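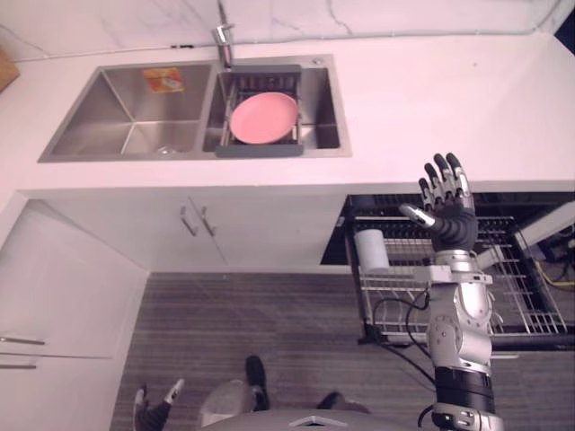

Do invented words in a story help a reader who has trouble finding words of their own? I don't think we can say yet, and the Fandau reading group hasn't changed my mind.

November, 4.15 pm. Third pass through the transcripts. Macarena Echevarría wants to call it a result. I have 2797 words of talk from one chapter of Zerkside, and as far as I can see most of the laughing comes when the grandmother says "londle" for "ladle". Laughing is easy to mark. Whether it's kind laughing, I can't tell from a transcript, and I doubt she can either.

Coding so far: 50 slips in the chapter, sorted into sound swaps, blends and pure nonsense. Begoñe Cordero and I disagreed on 3 of them. She hears "snorrible" as a blend, I had it down as nonsense - she's probably right, have changed it. The other 2 stay open.

The claim in the Casado paper that readers with aphasia "recognise themselves" in the grandmother rests on interviews where the question more or less hands over the answer. Would like to see the wording before we quote it again.

To do: ask Londach for the unedited tapes. Re-read chapter 3 aloud, slowly, without doing the voice. Macarena to code the sound swaps blind - no peeking at my column.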